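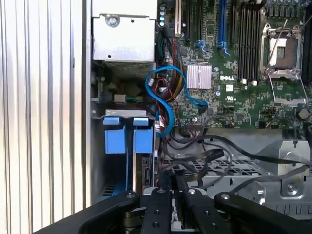

Otra vez me ha llegado el hilo de que los fabricantes diseñan los trastos para que se mueran el día después de la garantía. Lo he leído entero y sigo sin ver una prueba. Lo que sí veo es un Dell de sobremesa con el lateral quitado, la fuente a un lado y el zócalo del procesador vacío, con la palanca levantada, y no me parece un aparato pensado para que no lo abras. Alguien tendrá que explicarme dónde está la conspiración ahí.

No digo que no haya casos feos. Baterías pegadas, tornillos raros, impresoras que se niegan a imprimir en negro porque falta el cian. Todo eso existe y da mucha rabia. Pero "mal diseñado" y "diseñado para romperse" son dos acusaciones distintas, y la segunda hay que demostrarla.

El argumento de la abuela: "su nevera duró toda la vida". Ya. La suya. Las que se rompieron están en el vertedero y no salen en ninguna foto familiar.

Además, ¿cuánto costaba esa nevera en sueldos? Si hoy os ofrecen una a ese precio os vais corriendo a la barata. Yo también, que conste.

Me pasaron como fuente definitiva un informe de Rimeo. Lo busqué. Son dos páginas y una encuesta a 2000 personas a las que preguntan si creen que las cosas duran menos que antes. Creen que sí. Muy bien, eso mide lo que cree la gente.

Y quién paga el informe: Custari, que vende ampliaciones de garantía. No los acuso de nada – solo digo que si lo firmara un fabricante de lavadoras os habríais reído todos.

Luego está el sello de "producto duradero" de Sternudside. Llevo desde marzo intentando averiguar qué ensayos hacen para concederlo. Les he escrito dos veces. La primera me contestaron con un folleto y la segunda con el mismo folleto.

En Escobedo, que es donde llevo yo las cosas cuando se rompen, el taller me cobró por mirar la lavadora casi la mitad de lo que vale una nueva. No había nada sellado ni ningún chip malvado. La pieza era barata, lo caro era la hora de trabajo y el desplazamiento. De eso no he visto ningún documental.

¿Derecho a reparar? A favor. Manuales públicos, recambios durante años y a precio razonable, todo lo que queráis. Pero una ley que obligue a vender la pieza no obliga a nadie a pagar la mano de obra, y me temo que ahí se va a quedar la cosa.

Si alguien tiene datos de averías por año de fabricación, con el método explicado, que me los pase y los leo. Vídeos de cuarenta minutos con música de suspense no, gracias.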